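**1/** A thread on joint sealant between kitchen worktops and painted walls, and why the bead so often splits along one side in its first winter. Dry stuff. Skip if you rent.

**2/** The usual explanation is cheap sealant. I have cut out a lot of failed beads and the product is seldom the main fault. Most of them were the wrong shape for the movement they had to take.

**3/** Two renders.

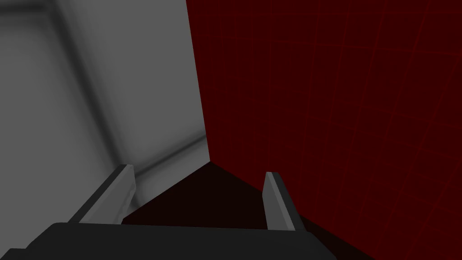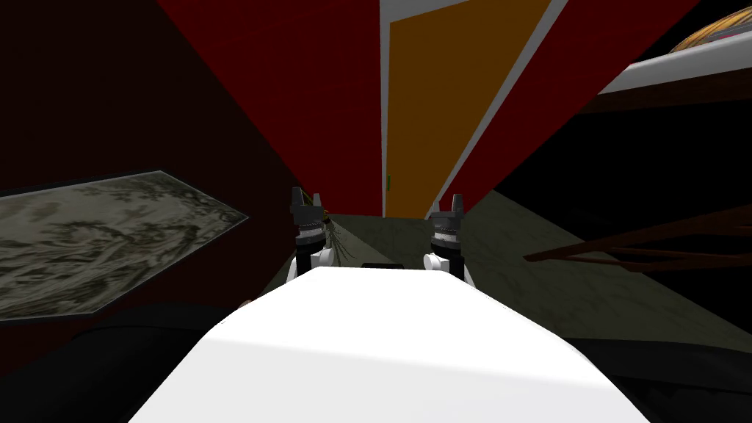
Both renders: grippers with dark grey or grey fingers.

**4/** Start with the gap. A worktop moves with humidity and load. The wall behind it moves much less. The sealant has to make up the difference, and it can only stretch by a share of its own width.

**5/** So a gap of 4 mm filled with a sealant rated at 25% movement can open by 1 mm before you are outside the rating. A hairline gap with a neat fillet smeared over it has almost no width to stretch. It looks tidy on the day and tears later.

**6/** If the gap is under 3 mm, widen it if you can. Pull the worktop forward before fixing, or trim the back edge. Nobody enjoys this advice and I have ignored it in my own kitchen, with the result you would expect.

**7/** Depth next. For small joints, aim for a bead no deeper than it is wide. A deep plug of sealant is stiff and pulls hard on both faces. The weaker face lets go, and in a kitchen that is nearly always the paint.

**8/** Control the depth with backer rod: closed-cell foam cord, slightly fatter than the gap, pushed in with something blunt. Don't use a screwdriver. If you puncture the skin the rod can give off gas and leave bubbles in the bead.

**9/** The rod does a second job. Sealant doesn't stick well to it, so the bead is bonded on two sides only and free at the back. Bond it on three sides and it can't stretch evenly. It splits down the middle instead of at the edge.

**10/** Now the paint. Silicone on fresh emulsion is only as strong as the emulsion's grip on the plaster. If the failed bead comes away with a ribbon of paint on the back, the sealant did its job and the paint did not.

**11/** Fix: scrape the strip behind the bead back to sound plaster, brush off the dust, prime it, let the primer dry fully, then seal. Masking tape above the line keeps the scraped part hidden under the finished bead.

**12/** Curing. Silicone takes up moisture from the air and cures from the surface inwards. A skin in an hour tells you nothing about the middle. I leave mine 60 hours before putting anything heavy on the worktop, which is longer than most tubes ask for.

**13/** Season matters more than people think. A joint sealed in May, with the timber fairly damp, will be at its widest once the heating has been on for a few weeks. I am writing this in December 2023 and have had three messages about split beads already.

**14/** Hjalti Eyvindsson asked about acrylic caulk. Fine for skirting and door frames. It shrinks as it dries and most types take far less movement than silicone. I would not use it behind a sink.

**15/** He also asked whether you can patch over the old bead. No. New silicone bonds poorly to cured silicone. Cut both edges, pull it out, remove the film with a plastic scraper, wipe down, start again – the removal takes longer than the sealing.

**16/** Tooling: one pass, steady pressure, slightly hollow face. Tape off before you start and pull the tape while the bead is still wet. If you go back for a second pass you will usually make it worse.

**17/** Replies are open for stone and solid-surface tops. Some stone stains at the edge with ordinary silicone, so check the tube for a neutral-cure, non-staining type and try it on an offcut first.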